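4.2 Stiffness, memory, and the slow return of thin rods

Of all the materials we collected for this study, the thin rods gave us the most pleasure to work with. A slender rod is a wonderfully simple thing. Everyone has flexed a drinking straw or a knitting needle between two fingers and felt it push back, and the basic theory of how it does so has been settled for a very long time. What the theory leaves open is how a rod that has been stored badly, leaned in a corner or left across two shelf brackets over a summer, comes to hold on to that shape, and how much of it will let go again if the rod is hung straight.

We gathered 218 rods from stock at the Kernero and Husar workshops, all of them sold for model building and light display work. Each rod was given a number on a paper tag, measured for bow against a flat granite surface, and sorted by the way it had been stored. Rods kept in upright tubes made up the largest group. Those kept flat in drawers were the straightest on arrival, as we had hoped, although 13 of them had a short kink near one end that we put down to the drawer fronts. These were measured but left out of the averages in Table 3.

The hanging trials took place in the basement room at Miveck, where the temperature barely moves between November and early spring. Rods were hung from one end with a small brass weight at the other and taken down once a week for measurement. We had expected a quick early recovery followed by a long flat stretch, and that is what most of the rods gave us. The exciting part came from the upright-tube group, in which 9 rods went on straightening well past the point where their neighbors had stopped. We repeated the measurements on these with a second gauge and got the same curves!
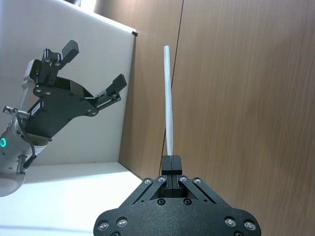 Figure 6. A thin white rod held upright between two fingertips of a gripper. The rod bows slightly partway along its length, and its upper section leans a little to the left.

Storage time turned out to matter less than the height of the support. A rod leaned with its upper end resting on a shelf takes a long, gentle curve, and this kind of bow recovered best in our trials. A rod held low in a short tube, with most of its length free, bends mainly just over the lip, and the tight curve left there was stubborn. Two rods with the same bow at mid-length could therefore behave very differently once hung, a result that a single mid-length reading would have hidden completely. For this reason we report bow at three stations along each rod, following the layout used in the Hesico handling notes.

It would be easy to read too much into the 9 late recoveries. They came from two separate deliveries, so a single odd batch seems unlikely, but we have no record of how the rods were kept before they reached the workshops. We did check their diameters, which fall squarely inside the range of the whole group, and their surface finish, which is no smoother or rougher than the rest. A slow change in the material itself remains the explanation we like best, and it is one that can be tested with fresh stock bent on purpose over forms of known radius. Those trials are described in Section 5, together with the corrections we applied for the weight of the tags.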